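**Small glass office, one desk, a box with a drawer - where does all the little stuff go?**

Posted by Kenna Niven, Fri 2 November

Hi all! I got moved into one of the small glass-walled rooms at our Bosonville office and I love it, except that everybody walking down the hallway can see my desk. In my old corner I had a big metal cabinet and I could sweep every cap, clip, roll of tape and spare battery into it at five o'clock. The cabinet didn't come with me.

So now I've got the desk and one gray and white box with a lid and a shallow tray that slides out of the side. I'd like to keep it to that one box if I can. The desk is white and every single thing left on it looks like clutter, even when it's one thing.

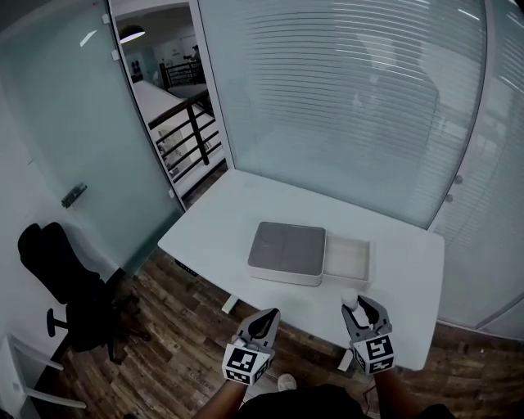
*The desk and the box with its tray pulled out.*

What I can't figure out is what goes in the tray and what goes under the lid. I've tried it both ways. If I put the small things in the tray, they slide to the back and I have to dig. If I put them under the lid I never open the lid, and they end up back on the desk by lunch (my fault, I know). Also, would you keep the box in the middle or push it to one side? I'm right-handed and the tray comes out to the right.

I have 40 dollars to spend on this and I'd like to spend none of it.

**Marla in Vosville**

Oh, I've been through this! Tray is for what you touch every day, lid is for what you touch once a week. Don't go by size, go by how often. I keep pens, one roll of tape and my glasses cloth in my tray and that's the whole list. Refills, cords and stamps go under the lid.

For the sliding, cut a piece of that rubbery shelf liner to fit the bottom. You probably have some left over in a kitchen drawer. If you still get things rolling, stand the round stuff on end in a short cup, or lay it crossways so it rolls side to side and doesn't go all the way to the back. Egg carton pieces work too, but they look like egg carton pieces, and you did say glass walls.

I'd slide the box over to the right, but leave enough room that the tray can open all the way without hanging over the edge. I knocked mine once reaching for the phone and was picking up paper clips until Christmas.

**pete_forsyth**

Get rid of the box. You don't need it. I had 1000 things in my desk and threw out most of them in May and haven't missed any.

**Kenna Niven**

Pete, I'm keeping the box, but point taken on the throwing out. I went through it all this afternoon and filled a grocery bag. Marla, liner is cut and in! I'm also doing a run of putting each thing away as soon as I'm done with it, to see which home sticks. Next I have to decide how much bare desk I want in front.

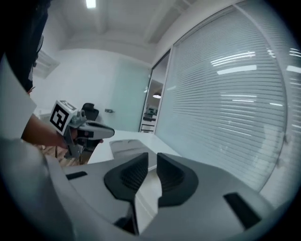

Marla wrote back that she'd leave the whole front half clear, wide enough for a notebook and both elbows, and put the box against the back. She also said to give it two weeks before moving anything again - her first setup felt wrong until her hands got used to it, and then she quit noticing it.

**Kenna Niven**

Two weeks it is. Box to the back right, pens and tape in the tray, everything else under the lid. If the batteries wander out again I'll post. Does anybody know if that shelf liner leaves marks on white plastic?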